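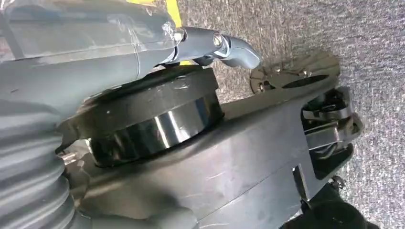

Anayeli asked why countries join a big club of nations if they argue so much once they're in it. Great question! Neighbors share rivers, roads and borders, so they need a place to talk.
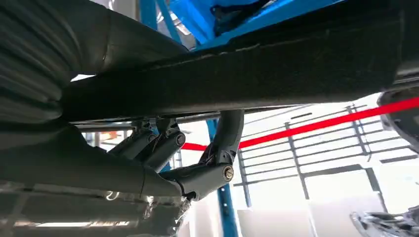
## How does a vote work?

Every member gets one vote — even the tiny ones! Say Lesel and Murkov both want the same island. Each tries to win friends before the vote.

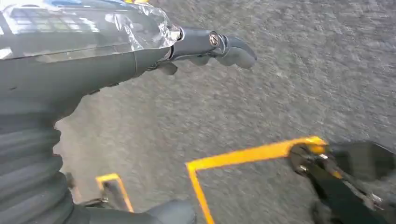

*Gray arm, clear plastic wrap.*

Some friends help out of kindness. Others want a trade deal back. Grown-ups call this diplomacy, and it can take years! 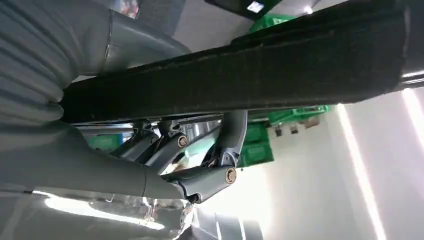
## Try it yourself

Split your class into 2 countries and write one rule you can all agree on.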